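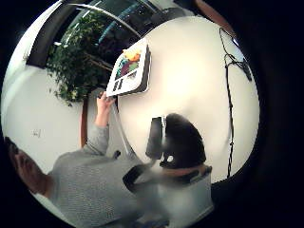 Moving a small flat, part load or hire a van and do it ourselves?

Home & Garden > Moving house
Posted 25/04/2025

Mekdes Feyisa

Hi all, quick one, well not that quick. We're moving out of a first floor flat into a ground floor one in a different town, 77 miles away. Small flat but full. Sofa, double bed, child's bed, round table and chairs, washing machine, the usual, and then the endless small stuff. Toys, games, kitchen things, a cupboard I have not opened since January.

Got a part load quote from Planura for £202. Sounded cheap to me. Part load meaning we share the lorry with someone else's stuff and they deliver when they're passing, "within 7 days" it says. Other choice is hire a Luton from the place by the station and do it in a day with my brother in law, who has a bad shoulder and lots of opinions.

Things I can't work out:

Does £202 mean £202? The form asked for a list of the big furniture but there was only one box for "boxes and sundries" and I just put a guess in. What if I'm over. Do they leave it on the pavement.

What do we live on for the days in between? We'd have the keys and no beds. Daughter is at the age where everything has to be where it was, especially Marty (cloth rabbit, no longer has much of a face). Obviously Marty travels with us. But the rest of it she will want too.

Washing machine. Do I need the transit bolts? I do not have the transit bolts. Don't think I ever had them, it was in the flat when we came and the landlord said keep it.

And the table top. It's a Grendetti one, came flat packed, and the man who put it together lost the allen key and I think he glued something. Legs don't come off without a fight. Will it go as it is or do removal people refuse?

Lease ends end of next month so I need to book something by the weekend realy. Any experience welcome, esp. if you've used a shared load. Thanks

PS there's a Skenero too, pick up and drop by the cage rather than by the room, anyone used them? Couldn't get a price out of the website, it wants my phone number first and I'm not giving it. 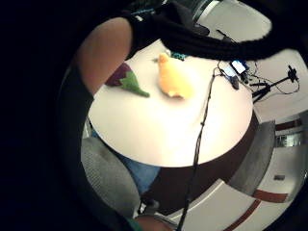

Kiprono Kaijage

Did a shared load two years back, different firm but same idea. Going through yours in order.

The price. It's a price for the volume you told them. Go over and they either charge you the extra on the day, or don't take it. Depends on what's already in the lorry when it gets to you, and you've no way of knowing that. So the "boxes and sundries" line is the one that matters and it's the one everybody guesses. I guessed low. Driver was nice about it but he had another pick up after me and he'd only so much floor. Ended up with the ironing board, two lamps and a rug on my knees in the car. Well, the rug behind my head.

What I'd do, ring them. Don't email. Ask three things: what size box are they assuming, what's the rate per cubic foot or metre over the quote, and is that rate fixed now or whatever they feel like on the day. Get the answer in writing after. A proper firm will send it without a fuss. If they go vague on the second one I'd walk away.

Also ask if stairs are included at your end. First floor with a turn in the stairs is a different job to first floor straight up. Mine had a "difficult access" line in the small print and they could've used it, they didn't, but they could've.

Days in between. Take the 7 days as 7 days. Not as "probably the day after". Mine came on the fifth and I'd told myself it'd be the second so I was in a foul mood for no reason. Keep out of the lorry: airbed or roll mats, bedding, kettle, a pan, a plate and fork each, towels, phone chargers, toilet roll, medicine, school stuff, any paperwork with your name on it. Shower curtain if the new place has none, trust me. For your daughter, let her pack one bag that goes in the car and don't argue about what goes in it. Ours took some soft toys, half a jigsaw and a spoon. Fine. She slept.

Insurance. Shared loads get handled more, on and off, shoved up to make room. The standard cover on mine paid by weight, so a smashed telly would have been worth a few quid. Check your home contents, some cover you in transit if it's a professional firm and not if you hire a van. Worth a phone call by itself.

Photos of the furniture before it goes. All sides. Dull job, do it.

Washing machine. Yes you want bolts, or something. Without them the drum swings about and knackers the suspension. You can buy them by model number, the sticker's usually inside the door or round the back. Few pounds. Order now, mine took ages. If the firm sees there's none they'll generally still take it but you sign something to say it's your look out. And drain it. Filter at the bottom front, old towel and a roasting tin. There is always more water than you think and it always smells.

Can't help on the table, never had one of those.

Jérémie Guérin

van every time. hired one in january, mates, pizza, done by tea. dont understand paying a stranger to lose your stuff

make sure you've got the right licence for a luton tho and check the height before you go in a car park. ask me how i know

Romain Leblanc

Bit harsh on the shared ones, Jérémie. If there's a bad shoulder and a first floor and a washing machine I wouldn't be doing it as a family outing. Hire van plus fuel plus excess waiver plus the blankets they charge you for, for that distance and back again to return it, you're not far off the quote anyway. Add it up before you decide. People forget the return leg.

I did removals for a few summers (not with any of the firms you mention) so from the other side:

Small stuff is what slows everything down. A sofa is two blokes and a minute. A carrier bag of odds is somebody making a trip for a carrier bag. Everything loose goes in a box and the box gets closed, flat on top, so another can go on it. Half full boxes collapse. Stuff the gaps with clothes, cushions, soft toys, they weigh nothing and they fill corners beautifully.

Board games: elastic band or a bit of string round each, then on their sides like books. Tape takes the picture off the lid. Jigsaws in a freezer bag inside their own box or you'll be finding sky behind the radiator for ever.

Kitchen drawers, tip each one into its own bag, label by drawer not by what's in it. "Left of cooker". Then you can put it straight back the same way and nobody has to think.

Kids' things, do it with her if you can stand it. Sit at the table of an evening, one box, she hands you things and you put them in.

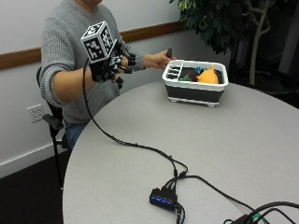 Goes slower but she's seen where everything went, and you get far less crying at the other end. Leave the last box open till the morning. Her name on it in big letters, on the side as well as the top, and tell the driver last on, first off. With a shared lorry he can't always promise it but most will try if you ask nicely and there's a cup of tea.

Anything with small parts, batteries out. We once had a toy singing somewhere in the back all the way up the motorway and no chance of getting to it.

Table. Glued legs we took plenty of times. It just costs you space, as they have to work round it, so mention it when you ring and say "does not dismantle". What you don't want is them turning up expecting a flat top and four legs. Blanket over the top, tape the blanket to itself and never to the table. Round ones get rolled by people who should know better, on the edge, and the edge is what chips. Say no rolling. Measure it against the stair turn too. It came up in pieces remember. If it won't go round, then it's a saw or a window, or you leave it for the next lot.

Bed bolts in a sandwich bag taped to the slats. Same with the allen key. Same with the cot sides if you've any. Not in "a safe place".

Oh and park outside. Sort out parking at both ends, a suspended bay or just a neighbour moving their car. I've seen more moves go wrong over parking than over anything breakable.

Skenero I don't know. Anyone who won't give a price without a phone number will ring you at dinner for a month.

Mekdes Feyisa

Thank you both, and Jérémie, sort of. Rang Planura on my lunch. They assume the standard tea chest size box, so I was under, quite a bit. New price is coming by email and stairs are included but she went quiet about the turn so will chase that. Bolts ordered. Measured the table and it's going to be close, I'm going to have a look underneath tonight with a torch and see what he acutally glued. Will post back when I know about the insurance.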